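4. Recording a two-gripper run (Flurnen method)

1. Box open on the desk, small items in.
2. One gripper per hand. Check pads.
3. Hold still, then start. Log the run under Witgate.

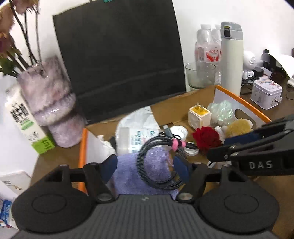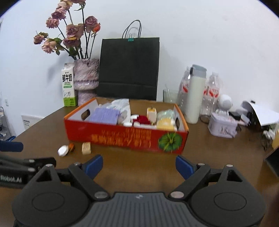 Note: mixed clutter only, dont tidy between takes.
Caution: pads worn? Swap before the next run.

Tannous, in a comment on this section: we got better results with 3 short runs than one long one, maybe put that in step 3.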